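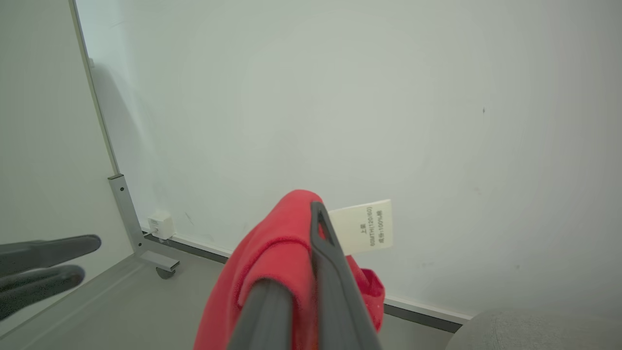

Call for Participants: Cerkala Voice Assistant Study

Tratard invites adults who own a smartphone to take part in a study of Cerkala, its voice assistant for mobile devices. The study opens in May 2018 and will enroll up to 100 people.

Participants will use a test version of the software at home and complete 2 short surveys. No technical background is needed. Applicants must be 18 or older - employees of Tratard and Prernen are not eligible. Payment is $70 upon completion.

Send inquiries to Laiba Satti, Study Coordinator.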